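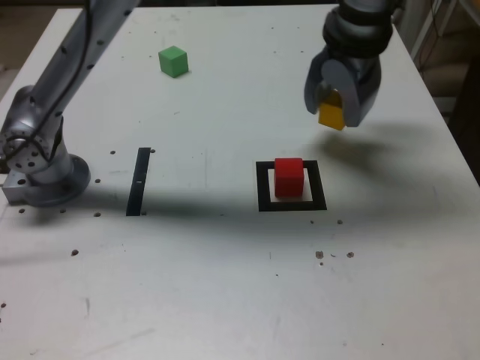 Visit to Mokance, 6/14/20

I went because Mogens Bach had been telling me since September that I was wrong about this stuff, and because the train is cheap. Mokance rents the back half of a building from Vallik, and you sign in at Vallik's desk, which confused everyone including the man at the desk.

The pitch goes like this. Nobody programs the arm to pick up a block. A person guides it through the job again and again, every run is saved, and a model is trained on the pile. The project is called Huvine. They want 4,000 runs before they train the next version and they have some 3,000 now. I asked how many of those were any good and got a long answer without a number in it.

The job itself is colored blocks on a white table, with a square marked out in black. Pick up, move, let go, reset, go again. It is slow. I have seen toddlers with better throughput, and I said so, and Bach said toddlers don't keep logs.
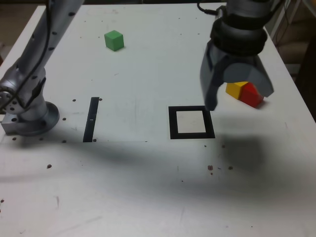
My main complaint is about the table. It is one table, with the same tape and the same scuffs in every run, and I don't see why a model trained on it would know anything about blocks in general. It might just know that table. Mogens Bech (not Bach, they share an office and get each other's mail) took the question more seriously than I expected. He said they do move the blocks between runs, and that a second site at Skov is supposed to start recording too. Supposed to, I noted, because Skov had no arms yet when I asked.

I also wanted to know what happens to a fumbled grasp. They keep some, tagged as failures, and drop others. Who decides? The operator, on the spot, at the end of a shift of 4 hours. I would want a second person checking that.

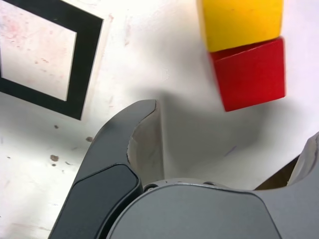
Close up the work is more interesting – I will give them that. Coming in on one block with a neighbor right beside it takes judgment, and the operators clearly have it. Whether it survives being turned into a file is another matter. I asked to see the trained model run by itself and was told the demo was after lunch. My train was before lunch.

Coffee was decent. Parking is at the Vallik end only.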